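Lutstead Flower Table – list archive
July 2021
Subject: Re: artificial hydrangeas, are they ever all right?

Trasik wrote:
> I have been given a big bunch of artificial hydrangeas by my
> sister-in-law and I'm at a loss. Every vase I own makes them look
> like a hat. Do people cut the stems down? And is there any way of
> getting the dust off without ruining the petals? I have a plain
> white table by a plain wall and I should like them to stay there
> if I can make them behave.

Dear Trasik, and hello everyone,

What a nice question to come back to after a week at Plirnport with no signal! I've been fond of artificial hydrangeas for years – I know some on this list would sooner have a jug of nettles – and I think your white table is just the place for them. Pale purple and lavender against white is very restful, and it doesn't matter a bit if the rest of the room is plain.

My own rule is a small, round vase, smaller than you'd think, and the heads kept close together with the leaves pulled out wide underneath. If the stems are too long, bend the bottom 5 cm back on themselves before you reach for the cutters, as you may want the length again one day. Tuck in a few sprigs of something yellowish green as well. It stops all that purple from looking too solid. 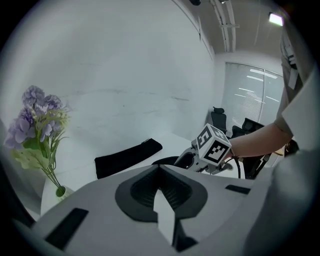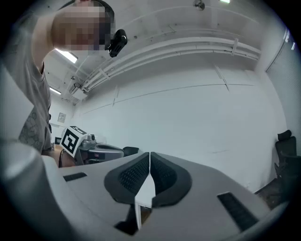 The hydrangeas in their little white vase are in the first one, on the left.

As for dust, I use a soft paintbrush and do it out of doors, working from the middle of each head outwards. Aranda swears by a hairdryer on the cool setting, but I tried it and lost 2 petals behind the bookcase. Please don't wash them until you've tested one leaf, as the colour can run on the older sorts.

I do also move mine out of the sun in July, or the lavender goes a sad sort of grey. If you've the patience, turn the vase a little whenever you wipe the table down.

Do write and say how you get on, and whether your sister-in-law approves. I've a spare vase going if you'd like to try it first, and I can bring it along to the next meeting.

With warm wishes,
Adoración Villanueva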